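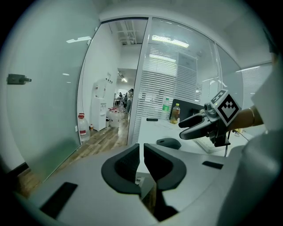
Two grippers, one desk. Plimmont team, September.

The Werkberg qualifier allowed 13 minutes per team. The Plimmont club had used nearly six on calibration. The second gripper reported a position inside the wall – a sign error, found in the log and corrected in one line.

They restarted. The task was a handover: one tool gives, the other takes. Navarrete had already posted five clean transfers.

"Close on my count," said the captain.

The jaws closed. The log printed a single row, and the team read it twice before anyone spoke.

Last updated: September
2 comments · 13 shares
© Stania Stories | Contact | Back to top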